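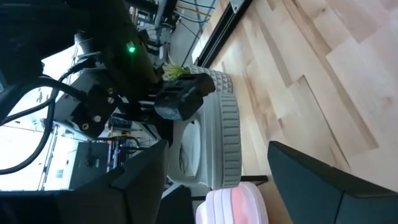
Issue 39, page 6

Small plants, plain floors

The owner of the Ziklow plant shop in Zudosham does not like to be called a designer. "I sell pots," she told me when I came to see her one morning in January. "People ask me where to put them, and I answer. After some years you have many answers."

We sat at the back of the shop with tea. I wanted to talk about small planters, the kind with a pattern on the outside, because I see them now in almost every home I visit for Flillton. She said the white ones with triangular facets are what her younger customers ask for first.

"White is easy. With the facets, the light from the window makes a little shadow on each side, so a white pot is never only white. I would put a grass in it, or something that looks like grass. Thin leaves, a bit yellow in the green. A big round leaf on top of all those triangles is too much for me."

I asked her about the floor. Many of her customers keep pots low, on the boards, and she has nothing against it if the wood is pale.

"Blond wood with long planks is very kind to plants. You see the grain, you see the green, and they do not fight. But please use a saucer. I have a mark on my own floor from my first winter here, and I still put my foot on it when guests come."

She is less strict about what stands next to the plant. A ribbed gray thing beside a faceted white one is good, she thinks, if both stay quiet in color. Something round with pink and white stripes can also come near. "One sweet color. If you bring two, I will not visit you."

Her shop has 600 pots on the shelves before spring, and she orders most of them from Pattinasarany, a workshop she has bought from since she opened. The faceted model is number 3216 in their list. She knows the number by heart and says it like the name of a cousin.

Before I left, I asked how often a grass in such a small pot needs water. She put one finger in the soil of the nearest one and waited a moment.

"Today, no," she said. "Ask me tomorrow."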